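二千百三十二回目

ルミニツァ・ヨルダケは、機械が学ぶという言い方を信じていなかった。

学ぶのは自分のほうだ、と思っていた。この半年で、小さな青い立方体を爪の先で挟むことにかけては、おそらくこの建物でいちばん詳しくなった。立方体の角が少しこちらを向いているときは手首を先に回す。板の端に寄りすぎたときは肘を伸ばしきらない。下ろすのが早いと爪の片方が先に触れて、立方体は逃げる。そういうことを覚えたのは彼女の指で、机の上の腕のほうは、言われたとおりに動いて、言われたとおりに止まるだけだった。

プリエト社の三階は、もともと保険会社の電話受付だったらしい。仕切りで区切られた席がそのまま残っていて、隣の席に誰かがいれば、仕切り越しに影だけが動く。話しかけるなとは言われていないが、録っているあいだは誰も話さない。操作者が笑うと手が揺れ、揺れた手はそのまま記録に残るからだ。

仕事の手順は紙一枚に収まっていた。立方体を置く。開始のキーを押す。手元の操作用の腕を握り、机の上の腕にそれをなぞらせて、つかみ、持ち上げ、離す。終了のキーを押す。うまくいったかどうかを「可」か「否」で入れる。また置く。

「毎回、少しずつ違う場所に置いてください」

初日にそう言ったのは、パストンという名の研修ソフトだった。正確には、パストンの画面の隅に出る吹き出しだった。どのくらい違えばいいのかと訊こうにも、吹き出しには口がない。彼女は自分で決めた。右手で置いたら次は左手で置く。眠いときは目をつぶって置く。目をつぶって置いた回がいちばん散らばっていて、あとで品質の点数も高かった。以来、眠くなくても目をつぶっている。

学習のほうはテローラと呼ばれていた。テローラは別の階にいるとも、別の国にあるとも聞いた。姿を見た者はいない。夜のうちに昼の記録が送られ、朝になると新しいテローラが戻ってくる。戻ってきたものを腕に入れて、六回だけ試す。六回のうち何回つかめたかが壁の画面に出る。

昨日は二回だった。

その前の日も二回だった。

「伸びていますよ」と、シムリーの人は言った。シムリーは金を出している会社で、月に一度、靴の音の違う人間をよこす。今月の人は若く、首から下げた札を裏返しにしていた。

「二回と二回ですけど」

「つかめなかった四回の、外れ方がよくなっています」

「外れ方」

「ええ。ためらいが減った」

ルミニツァはそれを聞いて、叔父のことを思い出した。叔父は運転免許の試験に落ちつづけ、最後のほうは実に堂々と縁石に乗り上げた。

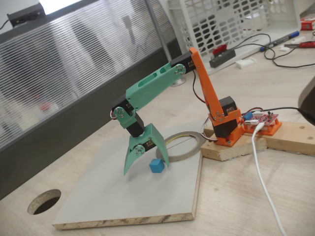 彼女が疑っているのは、機械にできるかどうかではなかった。いずれできるだろう。爪は二本あるし、立方体は逃げ足が速いわけでもない。疑っていたのは、何を渡しているのかということだった。

記録には、関節の角度が残る。爪の開きが残る。映像が残る。けれども、立方体に近づく直前に彼女がいつも一瞬だけ止まる、あの間は何なのか。狙いを定めているのだと最初は思った。そのうち、定めていないことに気づいた。狙いはもう定まっている。それでも止まる。子どものころ、母に頼まれて井戸の蓋を開けるとき、取っ手に触る前に必ず止まったのと同じ止まり方だった。冬は取っ手が冷たくて、触るには覚悟がいったのだ。

立方体は冷たくない。そもそも彼女は立方体に触れていない。

七月に入って暑くなった週に、朝の試しで、テローラが止まった。

腕は肘を折り、爪を開き、立方体の真上まで来て、そこで止まった。ほんの少しのあいだだった。それから下りて、つかみ損ねた。

六回とも止まった。つかめたのは、やはり二回だった。

「今の、見ました?」と彼女は仕切りの向こうに言った。録っていない時間だったから、影が返事をした。

「何を」

「止まったの」

「遅延じゃないの」

そうかもしれなかった。線が長いとか、計算が追いつかないとか、理由はいくらでもつけられる。彼女は遅延の記録を出してもらった。係の男は面倒そうに画面をこちらに向け、遅れはない、と言った。遅れがないのに止まるのは、止まるように教えたからだ、とも言った。

「教えていません」

「じゃあ、やって見せたんだ。こいつには同じことだよ」

その日、彼女は百三十九回録った。止まらないように録った。真上に来たら、そのまま下ろす。やってみると難しく、はじめの何回かは爪が早く着きすぎて、立方体を板の外まで弾いた。「否」と入れた。「否」の記録も送られるのか、捨てられるのかは知らない。前に一度問い合わせたが、パストンの吹き出しは「ご協力ありがとうございます」と答えただけだった。

昼を過ぎるころには、止まらずにつかめるようになった。自分の手ではないようだった。下りて、閉じて、上がる。下りて、閉じて、上がる。帰りの電車で手すりをつかむとき、いつもより手が早く出て、隣の人の指ごと握ってしまった。

謝ると、隣の人は妙な顔をした。

翌朝、六回のうち四回つかめた。腕は一度も止まらなかった。階じゅうの人が壁の画面を見に来て、係の男まで拍手をした。シムリーの人には、誰かがすぐに電話をかけた。伸びていますね、と受話器の中の声が言うのが、離れていても聞こえた。

ルミニツァは席に戻り、作業の日誌を開いた。日付の欄には二〇二四年七月九日と出ていて、その下に通し番号がある。前の晩で二千百三十一まで来ていた。備考の欄はいつも空けてある。書いても読まれないと思っていたし、今もそう思っている。

それでも、四回という数字が気に入らなかった。二回が四回になったのは結構なことだ。だが百三十九回の手つきが、それまでの二千回近くの手つきを一晩で押しのけたのなら、この腕が覚えているのはいつでも最後に会った人間のことだけではないのか。係の男に訊くと、そういう仕組みではない、全部まとめて学んでいる、と言う。ではなぜ一度も止まらなくなったのか。

「たまたまだろう。六回しか試してないんだから」

「さっき拍手していましたよね」

男は答えずに、コーヒーを取りに行った。

彼女は目をつぶって立方体を置いた。目を開け、開始のキーを押し、操作用の腕を握った。机の上の腕が同じ形に肘を折った。爪が開いて、青い立方体の真上まで来る。

そこで止まった。

今度はわざとだった。どのくらい止まっていればいいのか決めていなかったので、仕切りの向こうで誰かが椅子を引いて立ち、歩いていって、水を飲み、戻ってきて座るまで、そのままでいた。それから下ろして、つかみ、持ち上げた。

終了のキーを押すと、吹き出しが出た。「長い静止が含まれています。この区間を自動で削除しますか」

備考の欄に、彼女は「削除しないこと」と打った。それから「可」を入れて、次の立方体の場所を決めるために、また目をつぶった。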